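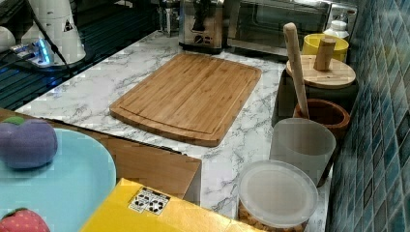

Kitchen tips from the robot club
Urnel after-school robotics, kitchen task page. Last changed 26/09/2019

Quick page, typed up between practice runs. New families keep asking what we do to get a kitchen counter ready for the arm, and the parents who cook keep asking for the cleaning stuff. So both are on here. Skip what you don't need.

The task this season, for anyone who missed the sign-up night: students program an arm to put things away in a real kitchen. Soft toy fruit goes on a plate. Lids go on, lids come off. Cup moves from A to B. Scored out of 100 per round, 2 rounds, best one counts. Sounds easy. Is not easy.

Before you start

Wipe the counter first. Warm water, one drop of dish soap, soft cloth, then a dry cloth. No vinegar on marble and no lemon either, it leaves dull spots that don't wipe off. If you don't know whether yours is real stone or a pattern, treat it like real stone.

Dry it properly. Damp counter = sliding board = team redoes the whole calibration.

Unplug the toaster. Shake out the crumb tray while you're at it. Crumbs get everywhere and they get into the finger pads too.

Cords. Run them along the back, behind the appliances, never across the work area. Charger and power strip stay well away from the sink. Adults check this one, every time, not the kids.

Cutting board

Bamboo is good. Light color, shows up fine against most counters, and the groove around the rim gives the edge-finding code something to chew on. (Also catches crumbs. Brush it out with an old toothbrush.)

Put a damp paper towel under the board, folded flat. Old cook's trick, works just as well for robots. Change it when it dries out. Yes the counter is supposed to be dry, the towel goes only under the board.

Don't soak bamboo. Don't put it in the dishwasher. Wash, stand on its edge, let both sides dry. Once in a while rub in food grade mineral oil, leave overnight, wipe off the extra in the morning. Not olive oil, goes sticky and then it smells.

Fuzzy surface after washing? Light sanding, 400 grit, along the grain. Rinse. Dry. Oil again.

Set the board a little crooked for practice. Teams that always line it up square with the counter get a program that only works when it's square. We learned this at the Skodlow meet in Febuary, and it was a long drive home.

Jars, cups, canisters

Leave the normal stuff out. Canisters, utensils, the works. The rules say a used kitchen, so a bare counter teaches the arm nothing. But push it all to the sides so there's a lane down the middle.

Wooden lid with a knob – best thing to start on. Easy to grab, doesn't slip much. If the lid sticks, check for flour in the rim before blaming the code.

Frosted plastic cup – harder. The camera loses the edges under bright light. A rubber band around the middle helps for practice, take it off for scoring.

Clear containers are the hardest of the lot. Fill them part way with something dry, nuts or cereal, so there's something to see and a bit of weight at the bottom. Snap the lid all the way down. Then check it. Then check it again, we have swept up enough cereal for one year.

Long spoons in a cup: the handle sticks up higher than you think. Measure to the top of the handle, not the top of the cup. If your path goes over that side, turn the spoons so they lean to the wall.

No glass in the lane. Glass jars go back behind the appliances or in a cabinet.

Shiny things

Stainless steel toasters throw reflections all over. So does a dark oven door, so do glossy wall tiles. Three things to try, in this order

pull the blind
switch off the under-cabinet light
hang a matte dish towel over the oven door (oven OFF and cold, obviously)

To clean steel, wipe with the brush lines, never across. Microfiber barely damp, then dry. Fingerprints come off with a tiny bit of dish soap. Skip scouring pads, they scratch.

Tile grout: baking soda paste, toothbrush, rinse well. Keep the paste off the marble, it's gritty.

The toy fruit

Soft plush fruit and a plate, same as at the meets. Why plush: it squashes a little, so a bad grip doesn't end in a crash. Real plums were tried. Once.

Washing: cold water, inside a pillowcase, gentle cycle, air dry. Felt leaves come loose so stitch them down first, a few loops in green thread is plenty. Keep them out of the dryer or they go flat on one side and then they don't roll the way the program expects.

Lint on the toys turns into lint on the finger pads. Sticky roller before each session. Pads get a wipe with a damp cloth after.

Plates: light colors, smooth rim, nothing you'd be sad about. Plastic for the younger group.

Boxes

Save sturdy shipping boxes. Cardboard makes a decent practice bin and costs nothing. Tape the flaps down or cut them off, a flap that pops up halfway thru a run will ruin it. Bright boxes are great for testing color code. Cover printed labels with plain masking tape if your program keeps locking onto them, ours did.

Flatten and recycle when the corners go soft.

Shopping list for a home setup

Bamboo board with groove
Plush fruit, a few kinds
2 plastic plates
Frosted cup, clear tub with lid
Masking tape, sticky roller, rubber bands
Mineral oil
400 grit paper

The arm itself comes from the club. We use the Dedska kit, and the loan deposit is 995, back in full when it comes home with all its screws. Please don't buy your own before talking to us. The Ghanem grippers do NOT fit the older wrist plate, whatever the box says.

After practice

Arm to rest position, power off, then unplug. In that order.
Pads wiped
Board washed and standing up
Cereal back in the cupboard or in a team member
Notebook filled in – date, what you changed, score. No score, write down why

Got a tip thats not on here? Stick it on the sheet by the club room door and it'll go on the page next time round. Still looking for a good way to get dried glue off marble without scratching, so if you have one, that first please.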